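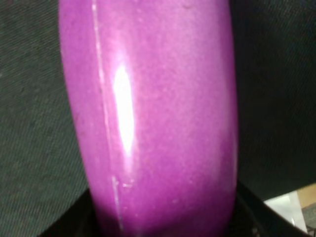

Hi all,

Catching up on the gripper budget thread, quoting the bit I'm replying to:

> We have 2,000 left for end-of-arm stuff before the January cutoff. I'd put all of it into the Pavex gripper and make do with the fingers that come in the box. Does anyone see a reason not to? Also, are we still paying for the Grelon service plan?

I'd hold off on spending the whole pot on one gripper! We did exactly that at the Crenshaw shop two years ago (same arm, same kind of mixed small parts) and then had nothing left for fingertips, and the stock ones were hopeless on anything shiny and curved. Smooth plastic just rolls out of a flat hard pad unless you squeeze like crazy, and then you've got marks on the part and a grumpy customer.

What I'd do is get the smaller Drullus gripper, which does everything we need on stroke, and set aside 225 for soft pads. They run 50 a pair, so that's four pairs and a bit left over for screws. We go through pads faster than you'd think - the ones on our test cell lasted 60 shifts before they started to glaze over, and that was with somebody wiping them down at lunch.

Two other things while I'm at it. Please, please put the wrist camera cable on the list this time. It's always the part we forget, and then the whole arm sits there for a week waiting on it. And can we get a few yards of dark heavy cloth for the work surface? Glossy parts throw enough glare as it is without a white table bouncing more light up at the lens. Any fabric store will do, it doesn't need to come out of the robot money.

On Grelon: yes, still paying, and I'd drop it. We've used it once, for a question that was answered in the manual (my fault, sorry). If somebody at the other site leans on it more than we do, speak up before the renewal goes through.

I can put the order sheet together if we agree on the gripper. Does anyone have the Drullus quote handy? Mine has expired.

Thanks!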